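Grab-and-go table, notes from setup. 1/
Brown cover goes on first. Tray on the left, acrylic organizer and baskets around it, middle of the table left bare for plating. People crowd the middle, so nothing permanent goes there.

2/ Jars on their sides in the lower compartments, candy and boxes above. A foil tray fits a basket if the rim is folded flat.
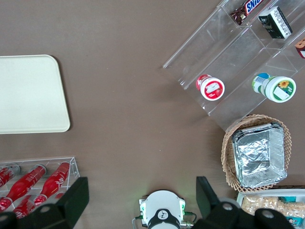 3/ Basket spec: up to 15 sandwiches per basket in one layer. More than that and the bottom bread compresses. Mireille Picard disagrees — she stacks two deep at Clondance and reports no losses.

4/ Drinks go on a two-tier clear rack behind the tray. Six Coca-Cola bottles, two rows of three, labels out. Snacks in the white tray, foil packages in their own basket.

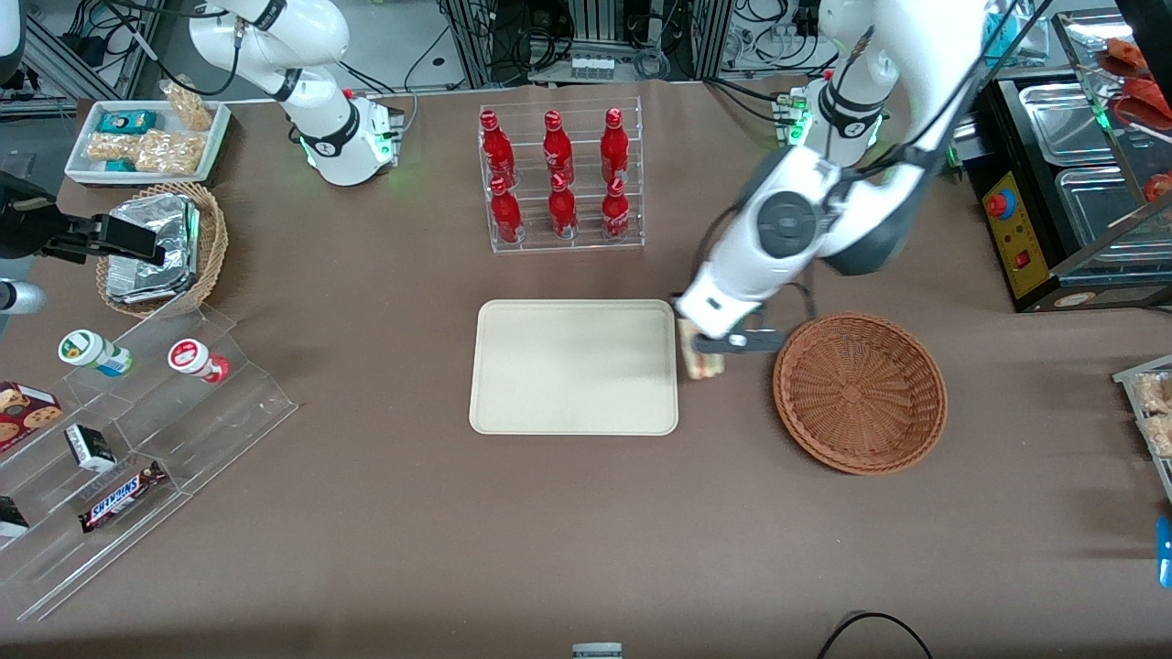 5/ Wrap. Clear plastic for sandwiches, foil for anything served warm. The filling should be readable from the cut side, so the wrap seam goes underneath.

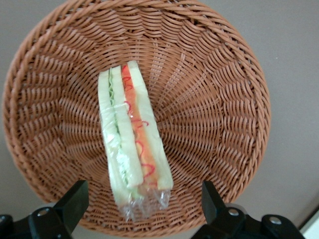 Wrapped sandwich in the round basket.

6/ Restock interval is still open. Trying 15 minutes next time.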